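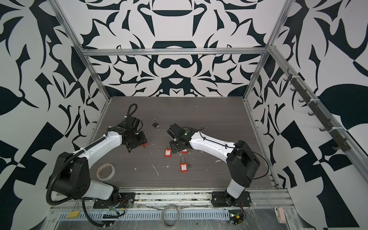
Rules for Working at a Two-Arm Robot Station
Student report, Stemunier course, group 5
Supervisor: Remedios Robles

1. Purpose

Our group had to write a short set of safety rules for a table where two robot arms handle small parts. We compared our first rules with what we saw in the lab during June.

2. Lockout

Before any person reaches between the arms, the power must be off and locked. Each person puts on their own lock and keeps their own key. In our task the arms also handle padlocks. For this reason we wrote a rule that locks used as task objects must never be used for real lockout. They should have a different mark and be stored in a separate box.

3. Speed

For teaching by hand we set the limit at 100 mm per second, and 200 mm per second for normal runs. These are our own values.

4. Table and cables

Keys, tape and small waste must be cleared before a run. Cables on the arms are checked every Tuesday, mainly near the wrist and the base.

5. Open points

We did not agree who may restart the station after a stop. The Grasso group asks for two persons, but we think one trained person is enough.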